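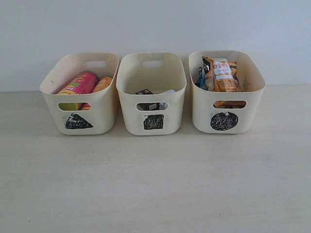

Saltance sorting kit, version 2 – anyone running one?

tolpuddle_m
Joined the waiting list in November and the kit is now here. For those who haven't looked at it: Saltance sell the arm, a gripper, one overhead camera and the Stovby software as a bundle, aimed at small packing rooms and teaching labs. You supply the bins. The software needs to tell the bins apart, and the manual suggests either printed tags or "any three clearly different solid shapes".

I went with shapes. Triangle, square and circle, black marker, filled in by hand on plain cream bins. Snack stock for the trial: canisters under the triangle, small boxes under the square, bags under the circle. The bins are close together at the rims because the reach of the arm at that height is not generous.

Questions:
How even does the fill have to be? Mine has pale gaps between the strokes.
Does anyone get reliable results on the bags? The manual is vague about crinkly film.

gantry_pete
Fill matters less than outline. Stovby thresholds the picture first and then fits a polygon, so thin gaps inside the shape close up at the default blur setting. What hurts you is a ragged edge. Your square has a notch at the upper left and the triangle's right corner runs out to a long point. With the tolerance at the factory value I would expect the triangle to pass and the square to drop out now and then.

Redo them with a stencil, or print them.

ohmslaw
Disagree about printing. Printed labels on smooth plastic reflect under a ring light, and the glare takes a bite out of the shape at certain angles. Marker is duller. I have had hand-drawn shapes on mine since version 1 and the misreads went away once I lowered the exposure.

gantry_pete
Matt labels exist.

ohmslaw
They do, and they peel off tapered bins once you start washing them. The sides of those bins narrow towards the base, so the label is also tilted away from an overhead camera from the start. The same goes for marker, obviously, but at least it stays put.

tolpuddle_m
The camera is on the front bracket, lowered, so it sees the fronts of the bins. I should have said. The overhead position only sees the rims and the contents.

gantry_pete
Then ignore the handle cutouts at your peril. On mine the software read the oblong hole as a second mark whenever something dark was behind it. Your middle bin has a dark box showing through the hole straight above a black square. Draw a mask over the handle area in the setup screen. It is under Regions, not under Markers, which the manual gets wrong on page 46.

tolpuddle_m
Found it, thanks. Masked all three.

Results so far, 60 picks on mixed stock with the gripper at default force. Boxes fine. Canisters fine if they are lying down when picked, but they come to rest diagonally in the bin and the next one can land on top and roll. Bags are the weak point. They get there, but the pile reaches close to the rear rim well before I would call the bin full.

brasswasher
That is a bin problem. Use something deeper for the bags. The kit has no fill-level sensing whatever the sales page implies, and it will go on dropping bags onto the heap until one goes over the side.

ohmslaw
There is a fill-level option. It counts drops per bin and stops at a number you set.

brasswasher
Counting drops is not sensing a level. A bag of crisps and a flat pouch take up very different amounts of room.

ohmslaw
Fair, but it is adequate if your stock is one size. The proper version needs the depth camera, and at that price you may as well look at the Zodanmont.

gantry_pete
I had a Zodanmont on loan. Better gripper, in particular on film packaging. Worse software. It would only accept its own printed tags, bought in packs of 200, and setup took me most of an afternoon. For three bins on a bench I would still take the Saltance.

brasswasher
Appiah do a soft finger set that fits the Saltance wrist with four screws. It made a larger difference to bags than any setting I changed. You need to drop the approach speed, and the fingers are wide, so check the clearance at the rim. With the bins that close I would leave a hand's width between them.

tolpuddle_m
Can't spread them much without losing the outer two at full reach – could turn them in slightly on an arc, perhaps. The shapes on the outer bins would then face the camera better as well.

ohmslaw
Do that. Rerun the bin calibration afterwards, all of it. The quick one only updates position and keeps the old angle.

tolpuddle_m
Soft fingers ordered. Going to redo the square with a stencil and leave the other two alone, so I can compare. Will post the misread numbers per bin once I have them.

gantry_pete
Post the blur and exposure settings with them, please, otherwise the numbers are no use to the rest of us.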